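How to run a hands-on robot table at your open day

We had 140 visitors through the Katen workshop last November, and I have been asked so often how we set up the gripper demonstration that I thought I'd better write it all down (with a cup of tea beside me, so bear with me!).

Start the day before. Put the arm through its whole routine at least 10 times with the room lights exactly as they will be, and mark the visitors' line on the floor with tape.

Next, put the wrist camera's view up on a big screen. People love seeing what the gripper sees, and it gives those at the back something to follow.
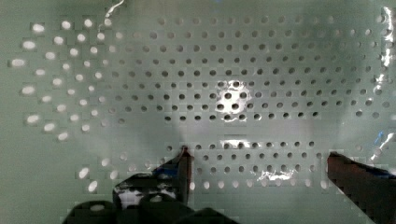 The wrist camera's view of the green perforated panel, with the gripper fingers apart.

Shiny surfaces throw back a lot of glare, so try tilting your lamp a little at a time while watching the screen. Wichai Panyasiri, who ran our table, likes to let the children call out "left a bit!" while he does it, and they do get very loud.

Keep each turn short, keep one person by the stop button the whole time, and let the arm rest at half past twelve while everybody has their sandwiches.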